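Staso Bimanual Glassware Set, README

Dataset card and usage notes. Maintained by the manipulation subgroup of the Dobson student robotics club.

Status: released, frozen. Fixes go into the changelog at the bottom. The episode files are not edited in place.

1. Summary

Staso is a set of 403 teleoperated episodes of two-arm handling of plastic stemmed glasses on a wire rack. It was recorded as the club's term project and later served as training data for our entry in the Bullutico student challenge. Episodes were driven by club members with very different amounts of practice, and quality varies to match. The set is small. It is meant for imitation learning at the scale of one workstation and one graphics card.

2. Contents

Each episode is one folder holding the following:

joint positions for both arms, measured
joint positions for both arms, commanded
gripper opening, left and right
video from the fixed view
a task label and a free-text note from the operator
an outcome flag: success, partial or fail

Joint values are in radians. Gripper opening is scaled so that 0 is closed and 100 is fully open. Time stamps are in seconds from the start of the episode. The two arms share one clock. Video time stamps come from a separate clock and have been shifted to match; the applied shift is stored in the episode header so it can be undone.

3. Tasks

There are seven task labels. Hang and unhang cover a single glass and a single arm. Handover passes a glass from one gripper to the other by the stem or the foot. Swap exchanges two glasses on the rack. Sort groups glasses by color. Upright takes a glass from the rack and stands it on the table. Free is everything else, mostly practice runs by new members.

Start positions were not scripted. The operator arranged the glasses by hand before each episode and was asked to change the layout from the one before. This was followed unevenly. Long runs of near-identical layouts exist in the hang task, so split by session when building a validation set. A random split by episode will give scores that are too good. 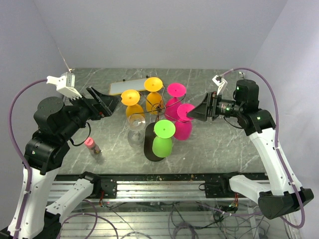
Clear glasses deserve a separate mention. Our baseline does noticeably worse on them than on the yellow, pink and green ones, mainly at the approach stage, where the gripper stops short of the stem or closes beside it. Depth was not recorded, so it cannot be used to work around this. Episodes with a clear glass as the target carry the tag "clear" in the header.

Some episodes include items unrelated to the task. They were left on the table on purpose and are not labeled. Do not treat them as targets.

4. Outcome flags

The operator set the flag right after the episode. A second member then checked it against the video. Where the two disagreed, the lower grade was kept. Partial means the target glass was grasped and moved but did not end in the required place. Dropped glasses count as fail even if the operator picked them up again and finished.

5. Loading

The loader is part of Kadance, the club's shared code base. Install Kadance first, then point it at the top folder of the set. The loader reads headers only and opens the video on request, so listing the whole set is quick even on a laptop. Filtering works on task, outcome and tag. Filters can be combined.

If you write your own loader, note that the left arm always comes first in every joint array. Two early sessions were stored the other way around and were corrected before release. Copies passed around inside the club before that are wrong and should be deleted.

6. Known problems

In 15 episodes the commanded positions of the right arm lag the measured ones by a fixed offset. They are tagged "lag". Leave them out unless you are testing for that fault.

Gripper opening drifts within long sessions. Zero was reset at the start of each session only.

Several operator notes are empty or contain a single word.

The sort task is short on failures and should not be used alone to train a success detector.

7. Use and credit

Free for teaching, coursework and student competitions. Cite as "Staso Bimanual Glassware Set, Dobson student robotics club". Teams using it for a Bullutico entry must list it under external data in their technical report.

8. Changelog

October: "lag" tag added. Video shift written to headers. Arm order corrected in two sessions.
Earlier: first internal copy, no tags.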